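About Ekside Classroom Math

Welcome, and thank you for stopping by to find out who we are! 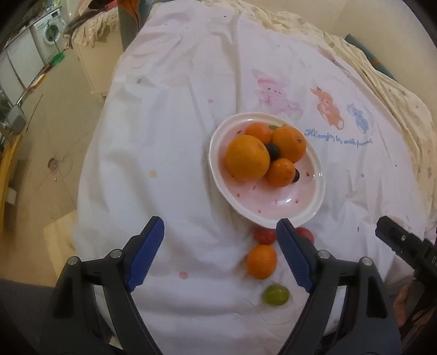

Ekside is a very small company that makes math games and small-group materials for kindergarten through fifth grade. We have been at it long enough now that some of the children who tried out our first number line races are in high school, a thought that makes all of us feel a bit old.

It started with Afaf Akl, who taught second grade for years at Hourani Elementary and used to spend her Sunday evenings cutting up cardstock at the dining room table (her family ate a lot of dinners on the couch). The school had moved to teaching math in small groups, and she needed something for the other children to do while she sat with one group at the back table. Worksheets were finished too fast or not at all. So she made a place value game, and then another one for the kids who found the first one easy, and before long teachers down the hall were asking to borrow them and not always bringing them back.

These days we work out of two rooms above the Clallar bakery, and yes, it smells wonderful up here, and no, it does not help anyone concentrate. Afaf still writes most of the games herself. The rest of us draw, print, laminate, pack boxes and answer your emails, usually within a day or so, a little slower in April when everybody is getting ready for testing.

Our best known set is Cumirness, a box of 30 games that covers addition through early fractions. Each game takes two players, fits on a desk and comes with directions a child can read without raising a hand. There are 3 levels of every game, marked by small shapes in the corner so that no one has to feel bad about which pile they were given. We hear from homeschool families who love it too, and from one grandfather who tells us he has yet to win a round!

Everything is tried out in real classrooms before we sell it. If the kids are bored, we go back and fix it, or now and then we put it in a drawer and try again next year.

Our next open house is Sat 22 October, upstairs at the workshop. Come and play a few rounds, bring your own class questions, and have a look through the discount shelf by the stairs. Children are very welcome. If you can't make it, write to us through the contact page and tell us what your students are stuck on. We do love hearing from teachers, and quite a few of our games began with a letter like that.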